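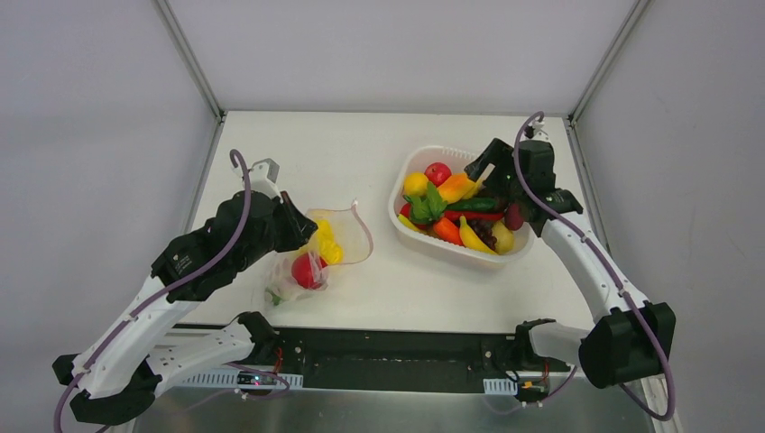 4. Packing, bagging and storing the Grovero produce set

This section covers the artificial fruits and vegetables, the white basket and the clear bags. For the storage shelf, see Section 5. For replacement pieces, see Section 7.

4.1 Before you start

You will need:

The basket
The produce pieces
Clear plastic bags from the Skulten pack, size M for single pieces and size L for leaves and grape clusters
A soft, lint-free cloth
A bowl of water with a few drops of mild dish soap
The contents card

Choose a flat, light-colored surface. Small pieces such as the plum and the loose red fruit are easy to lose on a patterned tablecloth. A working height of 900 mm suits most adults standing. If children will take part, use a lower table and do not let them stand on a chair.

CAUTION: The produce is not food. Do not store it in the same drawer or bowl as real fruit.

CAUTION: Plastic bags are a suffocation hazard. Keep empty bags away from babies and small children. Return unused bags to the pack after each session.

4.2 Checking the pieces

1. Take the pieces out of the basket one at a time. Lift the leafy bunch first, holding it by the stem end.
2. Compare each piece with the contents card. Mark missing pieces on the back of the card.
3. Press each soft piece lightly between two fingers. It should return to its shape. A piece that stays dented can be left at room temperature overnight and checked again in the morning.
4. Look at the seams. A raised seam is normal. An open seam is not, and the piece should be set aside.
5. Check the grape cluster for loose grapes by turning it over in your hand. Do not shake it.

Note: Color varies between production runs. A lemon from one run may be brighter than a lemon from another. The same applies to the bananas, which are supplied in two forms, a whole curved banana and a shorter piece. Both belong in the set. The piece is not a broken banana.

Note: Sets sold under the Ilie label contain the same produce in a different carton. The contents card is printed in a smaller size but lists the pieces in the same order.

4.3 Cleaning

1. Wipe hard pieces with the damp cloth. Dry with a clean part of the cloth.
2. Wash soft pieces by hand in soapy water no warmer than 28 °C. Do not soak.
3. Rinse under a slow tap and stand the pieces on a towel. Turn them once while drying.
4. Rinse the leafy bunch separately. Spread the leaves with your fingers and let it dry hanging, stem end up.
5. Wash the basket in the sink. Use a soft brush for the slots in the sides, working from the inside out.

CAUTION: Do not use bleach, acetone or window cleaner. Do not put any piece in the dishwasher. The basket alone may go on the top rack, on a cycle without heated drying.

Dark pieces (grapes, plum, chili pepper) can leave marks on pale ones if they are put away damp and pressed together. A mark less than a day old usually comes off with soap. Older marks are permanent but do no harm.

4.4 Bagging a single piece

Bagging is recommended for soft pieces, for pieces with a painted surface, and for any set that will be stored longer than a week. It is optional for daily use.

1. Set the basket toward the back of the table, leaving clear space in front and to the left for the bag.
2. Lay one bag flat with the opening toward you. Smooth it once with the side of your hand. It does not need to be free of creases.
3. Open the mouth of the bag with two fingers and hold the lower layer against the table.
4. Pick the piece from the basket and slide it in until it rests near the middle of the bag.
5. Keep one hand on the upper corner of the bag. With the other hand, press the air toward the opening.
6. Fold the mouth over twice. Do not knot it. Knotted bags have to be torn open and cannot be used again.
7. Turn the bag over so the fold is underneath, and set it aside.

If the bag clings to the piece, pull the loose corners outward and start again at step 4. If the bag slides on the table, wipe the table; soap residue is the usual cause.

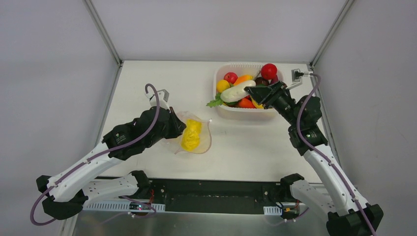

One reader of the previous edition reported that step 5 was hard to follow with long pieces, and that the cucumber kept pushing back out of the bag as the air was pressed toward the opening. The reader's own method was to put long pieces in diagonally, stem end first, and to fold only after both ends were lying in opposite corners. We have tried this with the cucumber, the carrot and the chili pepper. It works with size M bags, and the diagonal method may be used in place of steps 4 and 5 for any piece longer than the bag is wide.

The same reader asked whether two pieces may share a bag. They may, provided both are dry and of similar color. Do not bag a dark piece with a pale one.

4.5 Packing the basket

The basket is 399 mm long on the outside, measured at the rim. It holds the full set unbagged. With every piece bagged it will be overfull, and part of the set should go in the carton.

Pack in this order:

1. Long, firm pieces: cucumber, carrot, chili pepper. Lay them along the length of the basket.
2. Large rounded pieces: apple, mango, pear. Place them against the corners.
3. Bananas, with the curve following the wall of the basket.
4. Lemon, plum and other small pieces, in the gaps.
5. Grape cluster, on top of the firm pieces, never under them.
6. Leafy bunch, last, spread over the middle.

For display or play the order may be relaxed. Heavy pieces should still be spread between the two ends; a basket loaded at one end may tip when lifted by the other.

Do not press pieces down to make them fit. If the top layer stands well above the rim, take out the mango or the pear and repack. These two are most often the ones placed wrongly.

Note: The slots in the sides let air through. Do not line the basket with film or foil. A sheet of plain paper in the bottom is acceptable and should be changed when it feels limp.

4.6 Taking pieces out

1. Put the basket down on the table before removing anything.
2. Reach in from above. Pulling a piece sideways drags its neighbors over the rim.
3. Take leafy and clustered pieces by the stem. Take rounded pieces by the widest part.
4. If two pieces are caught together, lift both out and separate them on the table.

To open a bagged piece, unfold the mouth, hold the closed end and let the piece slide onto the surface. Flatten the bag at once and put it with the others. A bag in good condition can be reused until the fold line turns white.

4.7 Storage

Store the packed basket on a level shelf, out of direct sun and away from radiators. Soft pieces should not be stored under weight. The basket is not intended for stacking when full.

For long storage:

1. Leave cleaned pieces in open air for 7 days before bagging. Hard pieces can be bagged as soon as they are dry to the touch.
2. Bag all soft pieces as in 4.4.
3. Pack the carton with firm pieces at the bottom and bagged pieces above.
4. Place the contents card on top, printed side up.
5. Close the flaps without tape. Tape lifts the printing when it is removed.

Customers collecting replacement cartons from the Brerkent counter should bring the contents card. The counter is closed Thursday afternoon.

4.8 Problems and remedies

Piece feels sticky.
Soap was not fully rinsed off, or the piece was bagged damp. Rinse again, dry, and leave unbagged overnight.

Leaves stay flat after storage.
Hold the bunch in lukewarm water for a minute, shake lightly and hang it up. Leaves that have been folded sharply will keep a crease.

Bag splits along the side.
The piece is too large for the bag. Use size L. Do not repair bags with tape.

Moisture inside the bag.
Open it the same day. Dry the piece and the inside of the bag separately. Discard the bag if it smells.

Basket rocks on a flat table.
Check underneath for a grape or other small part. If nothing is found, the basket may have warped in heat. Warped baskets cannot be straightened and should be replaced (part list, Section 7).

Color has rubbed off onto the basket.
Scrub with soap and the soft brush. Light staining inside the basket is not covered by the warranty.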